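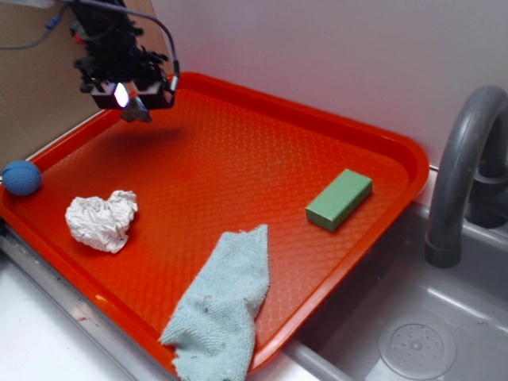 News > Workshop > Interviews

Latest Features Events Contact

The trainer at Storneo has been showing an arm how to clear a tray since September, and the first thing she wants to talk about is her wrists.

"You don't notice for the first hour. Then you can't open a jar."

She drives it by remote control. Small handset, one squeeze to close the fingers, one to open. A good run is 12 seconds, a bad one gets binned. The target is 200 kept runs for each object before anybody retrains the thing. Ball, tissue, towel, sponge. She has opinions on all of them.

"The sponge is a gift. It's a block, it's got corners, you come down square and you've got it. The ball you have to trap. If you come in even slightly off it just rolls away from you, and then the arm learns to chase."

And the towel?

"I hate the towel." A laugh. "There's no right place to hold it. I pinch the middle, my colleague goes for an end. So the arm gets two teachers telling it diffrent things."

They argued over that for a week, apparently. Settled on the end nearest the tap, wherever that happens to be.

Before the handset they worked by hand – literally holding the arm and pushing it through the moves. She misses it a bit. "You could feel the weight. With the remote you're guessing from what you see." But people kept leaning on the joints, and the recordings came out with a wobble in them. The software, from Drilasov, copied the wobble beautifully.

Does she ever fail on purpose? Yes, as it happens. 50 of the runs start badly, fingers in the wrong spot, and she has to recover. "If you only show it perfect, it's got no idea what to do when it misses. It just stops there. Like me on a Monday."

The count stood at 2349 when we spoke, all objects, kept and binned together. Next comes Urolholm, the sister project, where the same tasks get taught to a pair of arms at once. She hasn't tried the two-handed controls yet.

"I've seen them. I went and had a cup of tea."

She had to get back to it then – four tissue runs left to do before lunch and somebody else had teh handset booked for one o'clock.

14 shares | 3 comments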